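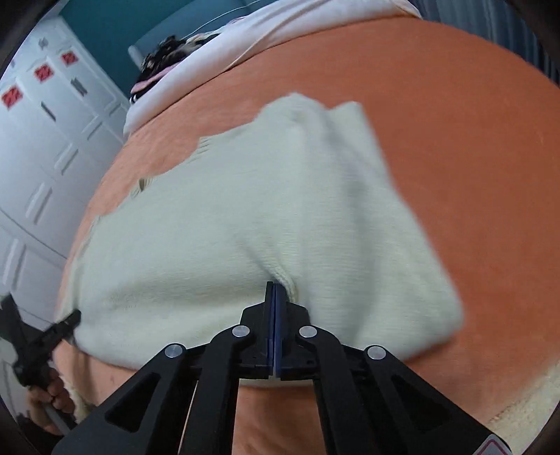
Seit 2 Wochen habe ich jetzt das neue Handy und komme endlich dazu, was darüber zu schreiben. Es ist das Rovimholm geworden, die kleine Version mit 3052 mAh, und nach den ganzen Riesendingern der letzten Jahre ist das so eine Erleichterung! Passt in jede Hosentasche, ich komme mit dem Daumen überall hin. Nur glatt ist es, meine Güte. Auf dem orangen Bettüberwurf bleibt es noch brav liegen, aber vom cremeweißen Strickpulli ist es mir schon zweimal runtergerutscht - also doch eine Hülle bestellt, bei Skosent für 19 Euro.

Die Hülle ist okay. Der Knopf für die Lautstärke geht etwas schwer, dafür steht der Rand gut über das Display raus. Matvii meinte ja, ich soll gleich noch eine Schutzfolie draufmachen, aber das letzte Mal hatte ich darunter eine Blase, die mich ein halbes Jahr lang angeguckt hat. Nein danke.

Der Akku hält bei mir bis zum späten Abend, mit viel Musik und ein bisschen Navi. Beim Umzug der Daten sind leider die alten Sprachnachrichten verschwunden, alles andere kam rüber (sogar die 1413 Fotos, die ich seit Ewigkeiten aussortieren will). Im Februar soll ein Update für die Kamera kommen, abends rauscht sie mir nämlich noch zu sehr. Hat von euch jemand das große Modell und kann mal was zu den Nachtfotos sagen?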